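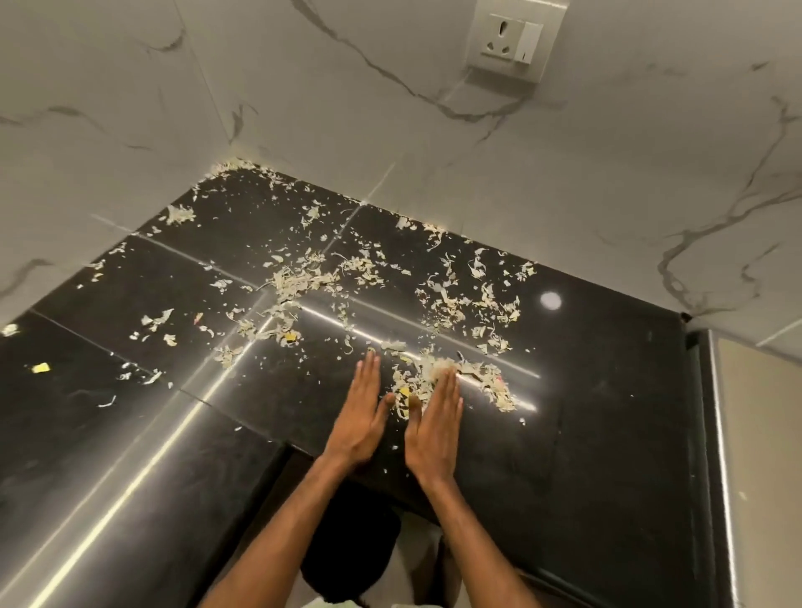 *Fig. 1. Gathering flakes by hand on a black reflective countertop, egocentric view.*

## 3. Task B: Clearing Loose Debris from a Counter

Task A (picking up single rigid items) was covered in Section 2. Task B uses material that has no fixed shape and cannot be planned for piece by piece. The human reference in Fig. 1 uses both hands, palms down, to push thin, light flakes into one pile. The policy was trained on 232 demonstrations of this kind, recorded in a kitchen in Skadville, and then run on the Wusach two-arm platform.

### 3.1 Perception

Segmentation was done with Clustura, using the default weights. Two error sources dominated:

- **Reflections.** The polished surface returns bright streaks and spots from the ceiling lights. Clustura labeled these as debris in many trials, and the arms swept clean areas repeatedly.
- **Back edge.** Shreds lying along the joint between counter and wall were merged with the gray veins in the tile and dropped from the mask.

Slab seams caused fewer false detections than we expected. A polarizing filter reduced the streaks but also darkened the counter enough to hurt depth estimates, so it was removed.

### 3.2 Results

We ran 400 trials. A trial passed if no visible piece remained outside the pile when the arms stopped. By that rule the system passed 13. Most failures left isolated pieces far from the main spread, or a thin line in the corner that the rigid pads could not reach. In several trials the pads rode over flat pieces without moving them. Human fingers press down and conform to the surface; our pads do neither well.

Replacing the pads with the soft Seok fingertips improved contact, but the wrist still hit the wall before the tip reached the joint.

### 3.3 Discussion

Bulk gathering is close to usable. Finishing is not. For a household user, a counter with scraps left in the corner still has to be wiped by hand, and the time saved is small. We would not call this chore solved on the present hardware.

Trial logs and masks are in Appendix C. The wall-contact fault is treated separately in Section 4.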